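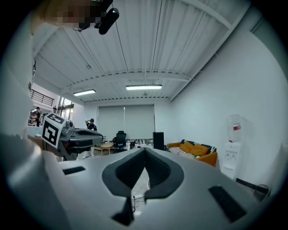

Tín Tô thinks a gallery is too much for a pair of grippers, and that one sheet of paper on the wall would do the same job. Maybe he is right, but the sheet of paper we had before in Corkgate was lost two times, so I put my notes on this page.

The notes are about how we look after the hand-held grippers of the Eslow set. They are for new people who will use them in July, when Vinh Quan and I are away.

Rubber insert, the dark V in the middle of the gray body: the two lobes are soft and they collect dust in the notch. Wipe them with a damp cloth, then let them dry before you close the jaw. Please no alcohol. We tried it on the first insert and after this the surface became sticky. We change the insert after around 1000 grasps, or earlier if the notch starts to open by itself.

Marker on the second gripper, the black and white square on the side: it must be flat and clean up to the border. If one corner lifts, do not press it back with a finger. Take it off, clean the old glue and put a new one. After that the calibration must be done again, also when the new marker looks perfectly straight to you.

Cables: go with your hand along each one before you start, and feel for a hard bend near the connector. The last bad cable was on unit 237, and it took us 3 evenings to find it.

When you finish, write the unit number and what you changed in the Ông notebook. If you need more inserts, ask Brestesthorpe, they usually send them in a small bag without a label, so please mark the bag when it comes.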